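3. Reservar o salão paroquial

Antes de mais, vejam o calendário na porta da sacristia. Eu esqueço-me sempre, e em agosto enche num instante!

1. Escrevam o nome do grupo e a hora a lápis.
2. Peçam a chave à Hatice Duman (a caução são 20 euros).

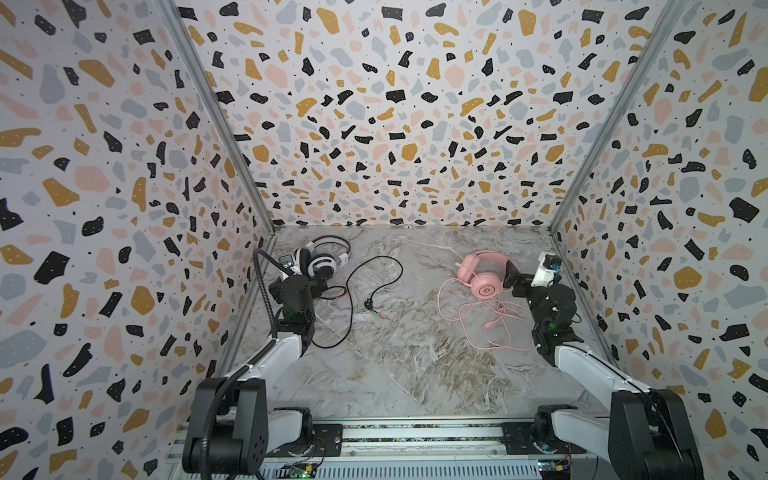

3. Liguem primeiro o quadro da entrada, depois as luzes do palco.
4. Cadeiras: filas de oito, com o corredor livre até à porta lateral.

Atenção: a lotação é de 117 pessoas, contando o coro.

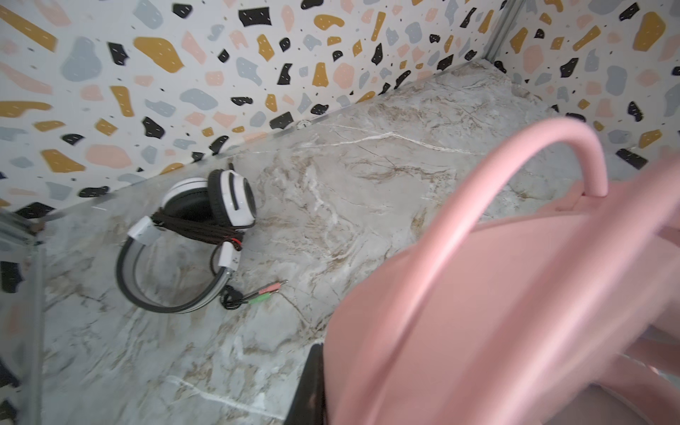

5. No fim, fechem o gás da cozinha e devolvam-me a chave em mão.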